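Re: drive numbering after chassis swap
July, posted by the list archive, from: storage-admin at Zimness

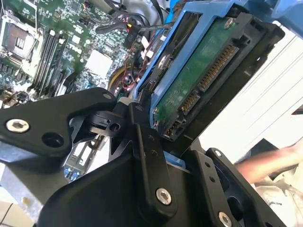
Hard disk in its blue carrier, circuit board side out.

On the Shawky list, another subscriber wrote:
> We moved a full set of drives from one Rotell shelf to another and
> the array came up degraded. The controller reports slots 107 and 108
> as foreign. Both drives pass a long self-test. Is it safe to clear
> the foreign flag, or do we have to rebuild from parity?

Don't clear it yet. On the Rotell shelves the slot number is stored in two places: the enclosure map on the controller, and the metadata block at the end of each drive. After a shelf swap the controller compares the two. If they disagree it marks the drive foreign and leaves the data alone. Clearing the flag erases the metadata block, and after that a rebuild is your only way back.

What worked for us under Tido 2:

1. Stop all writes to the array. Unmount it if you can.
2. Dump the metadata from every member and save it on another machine.
3. Compare the event counters. Ours were identical on all members except the pair marked foreign, which were behind by around 300.
4. Use import, with the preview option first. The preview lists the slot order it plans to write.
5. If the order matches your labels, run the import for real, then a read-only parity check.

A gap that size was harmless in our case, as the missing events were all status updates from the shutdown. If yours shows data writes in the gap, import only the members that agree and let the others rebuild.

Two questions about your setup. Did the serial numbers in the enclosure map change after the move, or only the slots? And was the write cache flushed before power-off? The shutdown log records this — search for the last flush entry and check that it has a matching completion entry.

Please post the preview output before you run anything that writes. Plain text, no attachments, the list strips them.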